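Making a No-Cook Cold Noodle Bowl to Share

The recipe came out of the Olstead apartment, where the stove was out for most of a January and we ate from whatever the kettle could handle. It still gets made a couple of times a month. The amounts below feed two people from one wide bowl, or one person with lunch left over.

What you need

Thin rice noodles, one nest per person
Half a cucumber
One carrot
A handful of cilantro or mint
Roasted peanuts
Soy sauce, lime juice, brown sugar, toasted sesame oil
Chili flakes if you like them
A kettle and a heatproof pot or mixing bowl with a lid
A wide serving bowl
Two forks

Step 1. Soak the noodles

Put the noodles in the heatproof pot and pour boiling water over them until they are covered by an inch. Put the lid on. Check the package for the time, then start tasting a minute before that. You want them soft with a little chew in the middle. Don't soak them in the serving bowl if it is plastic — most of the cheap ones are not meant for boiling water, and some will warp. If yours has no marking on the bottom, assume it can't take the heat.

Step 2. Rinse and drain

Tip the noodles into a strainer and run cold water over them, lifting them with your fingers so the cold gets to the center. Shake the strainer hard. Leave it over the sink while you do the rest, and shake it again before you use the noodles. Water left in them thins out the dressing and you end up adding more soy sauce to make up for it.

Step 3. Cut the vegetables

Scrape the seeds out of the cucumber with a spoon and slice it into thin half moons. Grate the carrot on the big holes. Chop the herbs, stems included for cilantro, leaves only for mint.

Step 4. Mix the dressing

Stir together two tablespoons of soy sauce, one tablespoon of lime juice, two teaspoons of brown sugar and one teaspoon of sesame oil. Keep stirring until you can't feel sugar on the bottom of the cup. It should taste too strong on its own.

Step 5. Get the bowl and forks ready

A wide, fairly shallow bowl works better than a deep one. In a deep bowl the dressing sinks and whoever eats last gets all of it. You also need room to lift the noodles without throwing carrot on the table. Lay both forks across the top with the handles out over the rim, so they are there when you want them and you aren't opening drawers with sesame oil on your hands. 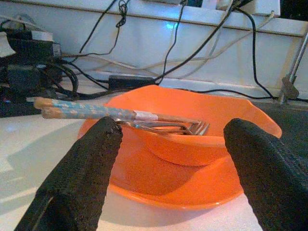
Ihor Lytvynenko wrote in to say that two forks are wrong for the job and he has used tongs for years, that forks break up thin noodles, and that if you must use them you should at least cut the noodles once with scissors before they go in. The scissors are a fair suggestion. One cut across the pile in the strainer is enough. I still use forks, mostly to save washing another thing, and I haven't had much trouble with breaking if the noodles are properly rinsed.

Step 6. Toss

Pour half the dressing into the bowl first, then add the noodles. Hold one fork in each hand. Slide both under the pile from opposite sides, lift straight up and let it fall. Turn the bowl a little and do it again. Six or seven lifts will coat everything. Add the cucumber and carrot, pour on the rest of the dressing and lift a few more times.

If the noodles have stuck into a lump, add a spoonful of cold water and pull the lump apart with the fork tips before you go on.

Step 7. Finish

Scatter the herbs and peanuts on top. Don't mix them in, or the peanuts go soft. Chili flakes go on each person's share.

Keeping leftovers

Cover and refrigerate, and eat it the next day. The noodles stiffen overnight. A squeeze of lime and a teaspoon of water will loosen them. Store the peanuts separately.

Washing up

Sesame oil clings to plastic. Wipe the bowl out with a paper towel before it goes in the sink, then use hot tap water and soap. Forks with painted or wooden handles should be washed by hand and dried right away — don't leave them standing in the water.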